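Dranora: frequently asked questions

What is Dranora?
Dranora is our method for teaching a robot arm to handle small assembly parts using only practice in simulation. We wanted to know how far you can get before a real arm has to move at all, and we're really pleased with the answer so far!

Who is behind it?
Aranka Kerekes started the project and still looks after the simulator, which we call Stemby. The rest of us work on training and testing.

What does the arm have to do?
Each task begins with parts on a tabletop, and the arm has to pick up the right one and put it where it belongs. Some parts start upright in a holder and others lie on their side, so the grasp has to change from one to the next (our favourite bit of the problem).

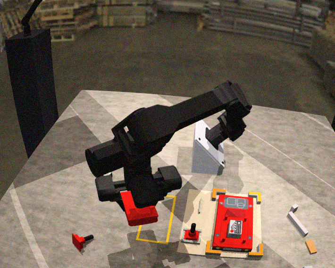
A view from the simulator: one red piece with a black peg lies on its side, another stands in a holder on the cream board.

Why bother with the stacked pallets and the shadows?
Early versions had a plain backdrop and even lighting, and the arm learned to lean on that. We now train across 194 scene layouts with different clutter, surfaces and light. It made a bigger difference than anything else we tried.

How long does training take?
Nearly 17 hours on one desktop machine for a single task. Adding a second task is much quicker, as the arm keeps what it learned about reaching and gripping.

Does it work on a real arm?
We've tried 3 tasks so far. Two carried over well. The third, a tight peg fit, still jams more often than we'd like, and we think our friction model is to blame. We're working on that now and it's great fun.

Can I use my own parts?
Yes, please do. You'll need a 3D model of each part and a sensible guess at its weight. Very soft or bendy parts won't work yet.

When is the next release?
June, if the new friction model behaves itself.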